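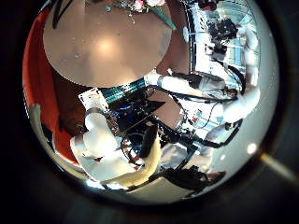
Tavolow notebook, shared area
Entry by: Negin Sharifi
Present: Olanrewaju Osagie, Evelien Van Rooij
Subject: Teaching by remote control, wrist camera views

The purpose of the session was to record a first usable set of demonstrations for the reach-and-return task. The operator brings the open hand over the edge of the round table, holds it there, and returns to the starting pose. No object is grasped at this stage. Grasping will be added once the reach has been accepted by Consolacion Cruzado.

Two ways of showing the task were compared. In the first, the operator moves the arm by the hand controllers. In the second, a colleague guides the arm directly with the motors slackened. Olanrewaju acted as operator for the remote runs and Evelien guided the arm for the others. They did not exchange roles, and the comparison should be read with that in mind.

Recording settings were left as agreed in February: 50 samples per second for the joints, with the wrist camera stored separately and matched afterwards by time stamp. The limit for one demonstration is 2,000 samples. Any run which reaches the limit is discarded in full.
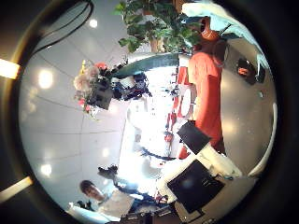

Last changed: Sunday, June 16, 2019

Remote control gave the smoother approach. Olanrewaju paused before the final movement on several runs, and the pauses show plainly in the joint record as flat stretches. I have kept them. Eirlys Jarman has asked in the past that pauses be trimmed, but a pause at that point is part of how the operator judges the distance, and I should prefer that we settle the matter before anything is cut from the originals.

Hand guiding was quicker to set up and harder to use. The wrist tends to roll when the arm is held near the elbow, and the camera rolls with it. Evelien changed her grip to the forearm after the early runs, which helped. The earlier runs are marked "elbow" in the log and should be kept apart from the rest until someone has looked at them.

The wrist camera remains our main difficulty. 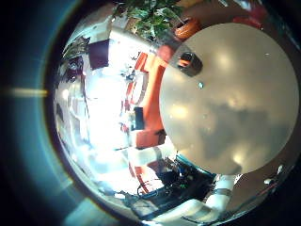

When a large surface comes close to the lens it hides much of what lies behind it, and the operator is then working from the room view alone. The Nosano training script takes both views with equal weight. I propose that we lower the weight of the wrist view for the last part of the reach and run the comparison again on the same recordings.

Brightness is a second concern. The camera sets its own exposure, and windows in view wash out the detail near them. Fixed exposure was tried at Stalton on the earlier arm and was thought too dark for the hand. It may be worth another attempt with this lens.

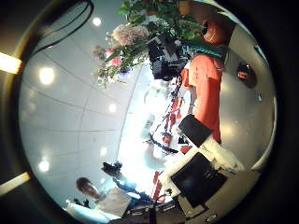
Wrist view, arm rolled: ceiling lights to the left, washed-out window area in the middle.

The rolled view is not a fault in the file. The image turns with the wrist and the recordings are stored as they come. Please do not rotate them by hand. The Taheri viewer has a setting for this which leaves the stored file alone.

One stop was made by Evelien during hand guiding, when a cable drew tight at the shoulder. The run was abandoned and the cable was given more slack before work went on. It has been entered in the safety log.

Outstanding:
Olanrewaju to copy the remote runs to the shared disk and check the time stamps.
Evelien to write up the forearm grip for the guiding notes.
Negin to ask Consolacion for a decision on pauses, with Eirlys copied in.
Exposure test: no owner yet.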